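Imuvby Control Software – Set-up Guide

Section 4. Wrist view, pose estimation and approach planning

This section explains how to connect the wrist view to the planner, how to teach a part, and how to set the approach limits for work on circuit boards and other dense parts. Please complete Section 3 (arm calibration) first. The planner will start without it, but all positions will be reported in the camera coordinates and the arm will refuse to move.

4.1 Before you start

Check that the Imuvby service is running and that the state in the top bar is "Idle". If the state is "Hold", release the hold from the main panel, not from the wrist panel. The wrist panel can only show the hold, it cannot clear it.

You need also:

– a user account with the role Planner or higher
– the gripper model file for your gripper (see 3.6)
– the stop button within reach of your hand

CAUTION: During all steps of this section the arm can move. Keep hands out of the work area when the state is "Armed".

4.2 Connecting the wrist view

1. Open Sensors > Wrist and press Add.
2. Choose the driver. For a direct connection choose Ondia. For a recorded session choose File.
3. Enter the port. The default port is 2195. If you change it here, change it also in the bridge settings, otherwise the view stays gray and no error is shown.
4. Press Test. The view must appear in the panel and the frame counter must run.
5. Press Save, then restart only the perception service. A full restart is not necessary and it will erase the warm-up data of the joints.

Note: If the view is upside down, set Rotation in the driver page. Do not rotate the picture in the display options. The display options change only what you see on the screen, and the planner continues to work with the wrong direction.

4.3 Self mask

The fingers and the links of the gripper are always inside the wrist view, and they can hide a large part of the work. The self mask tells the perception service which pixels belong to the gripper, so they are not matched against the part.

1. Open Perception > Self mask.
2. Load the gripper model file.
3. Move the fingers slowly from fully open to fully closed with the slider. The colored area should follow the links during the whole movement.
4. Increase Margin until no bright edge of a link or a bolt remains outside of the colored area.
5. Press Store.

Note: Shiny fasteners are the usual cause of false matches. Their round shape is similar to screw posts and capacitors. If you see a match point that travels together with the gripper, the margin is too small.

4.4 Teaching a part

The part library of Trirell is installed with the software and contains simple shapes only. Boards must be taught.

1. Place the part in the work area and fix it. A computer case should stand against the two side stops.
2. Jog the arm until the main feature is visible between the fingers or above them.
3. Press Capture. Repeat from several directions, with a small change of the wrist angle each time.
4. Open Landmarks. Mark the features that are rigid and have clear corners. Good landmarks are socket frames, mounting screws and the ends of memory slots.
5. Mark cables and loose connectors as "Ignore". They move between captures and make the pose unstable.
6. Press Solve. The score should be 86 or higher. With a lower score go back to step 3 and add captures from the side where the landmarks are few.

Printed text on the board can be used as a landmark, but only as a second choice. The same board model is sometimes printed differently.

4.5 Approach limits

When the pose is stable, you can define how the gripper is allowed to come near the part. The planner checks the complete gripper model, including the links behind the fingers. Many users check only the fingertips in the preview, and this is not sufficient inside a case, where a side panel or a row of slots can be closer to the outer link than the target is to the tip.

1. Open Planning > Approach and select the taught part.
2. Draw a keep-out box around each feature that must not be touched. For a processor in an open socket, include the retention lever in its full length.
3. Set Clearance to 2 mm or more. The unit is always millimeters, also when the display is set to inches.
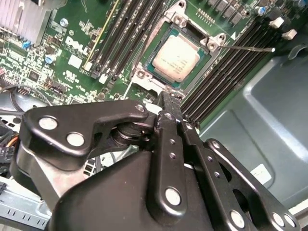 4. Set the approach direction. Straight down along the board normal is the safest choice. An angled approach needs more free room for the links, so please check it in the preview with the fingers open and also closed.
5. Press Plan. A green path can be executed. A yellow path can be executed only in single-step mode. A red path is blocked, and the link which causes the block is shown in the list.
6. Run the first execution in single-step mode with reduced speed.

CAUTION: Do not make a keep-out box smaller only to turn a red path green. Change the approach direction or teach the part again.

4.6 Messages

E-529: Pose lost during approach. The landmarks were hidden by the gripper for too long. Add landmarks near the border of the view, or increase the start distance.

"Mask older than model": The gripper file was changed after the mask was stored. Repeat 4.3.

"No normal": The board plane could not be found. Add at least one landmark on each side of the socket – points on one line are not enough.

4.7 Users of Baxter profiles

Profiles exported from Baxter can be imported in File > Import. Joint limits and speeds are taken over. Keep-out boxes are not, and must be drawn again as described in 4.5. After the import the state changes to "Hold" until the arm calibration is confirmed.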